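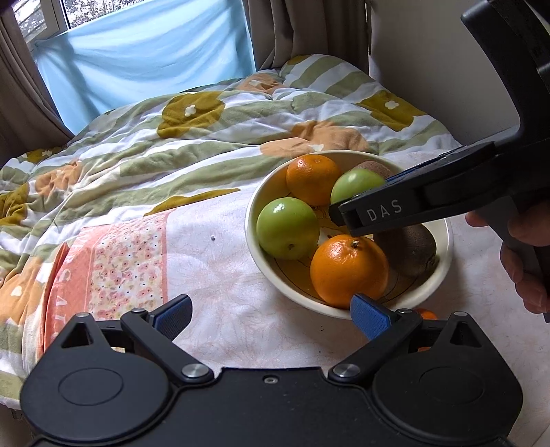 Stuso has found the cause of the gripping fault that stopped its home fruit-handling trials earlier this month, and we're really pleased to be able to share the whole story, including the parts that don't flatter us. The fault affected our hand-held grippers, the tools our trainers use to record how people pick things up so that a robot arm can learn to do the same. It showed up most often in crowded bowls, where a round orange sits hard against apples and smaller brown fruit and the fingertips with their blue pads have very little room to get in. In a small number of recordings the fingers kept closing after the fruit was already held. Fruit was bruised, and one trainer had a fingertip pinched.

The pinch happened on the second day of trials at our Ferkholm site. The trainer was reaching in to straighten an apple when the jaw closed a little further than it should have done. There was a red mark and no broken skin, and the trainer was back at work the same afternoon. We stopped all recording within the hour anyway, and every gripper of this type was put away until we knew what was going on.

It took our engineers 7 days to find it! Riaan Venter, who leads the hardware team, first suspected the pads, then the springs. Both were fine. The trouble was in the trigger return: a small stop inside the handle could wear down and let the trigger travel past its proper end point. With a worn stop, a light squeeze felt the same to the hand but gave a much tighter grip at the fingertips.

"I had the pads off and on so many times I could do it in my sleep," said Venter. "Then Annatjie asked me to swap handles between a good gripper and a bad one, and the fault moved with the handle. I don't think I've ever been so happy to see something go wrong."

Annatjie Rampersad, our safety lead, then went back through 184 recordings made before the halt. The over-squeeze appeared in recordings from two handles, both from the same early batch. Those recordings have been taken out of the training set, so no robot will learn from them.

What has changed:

The plastic stop has been replaced with a steel one on every handle, including those that showed no wear.

Trainers now do a squeeze test on a soft foam ball before each session and write the result down.

Hands stay out of the bowl while anyone is holding a trigger. If fruit needs moving, both grippers are put down first.

We'd like to thank our testing partner Brandis, whose staff lent us a force gauge at very short notice and stayed late to help us use it. Recording has now started again at Ferkholm, with soft fruit to follow once the new stops have had more use. The team can't wait to get to the peaches.

A full fault report, with drawings of the old and new stops, is free to anyone who asks. If you work with similar tools, please do ask. We would much rather you read about a worn stop than found one.

Issued by Stuso, 23/02/2023
Press contact: Carter Kennedy, Stuso press desk

Reading time: 3 minutes

We use cookies to remember your settings and count visits. Accept all | Manage choices

Comments (3)

Thulani Van Wyk
Good to see the handle swap written up. We lost a fortnight to something very similar on a label applicator and never thought of trying it. Could you send me the report please?

Carter Kennedy
On its way to you, Thulani!

Dumisani Swanepoel
Does the steel stop make the trigger feel any different? Our trainers notice the smallest change and grumble for days.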